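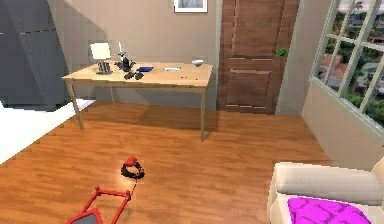
Search this guide Go

January - Bolitz documentation desk

4. Table clearing in the Draninden test room

Can it do the chore unattended? Not yet. Flat items are the hard part.

1. Load the bedroom-study room.
2. Set the target to the dish or the bowl.
3. Start the run and let it reach step 315.
4. Save the log before you reset.

Note: Clear the dish before trying the book or tablet - thin items slip most often.

Caution: Do not use simulated scores to approve work in a real home.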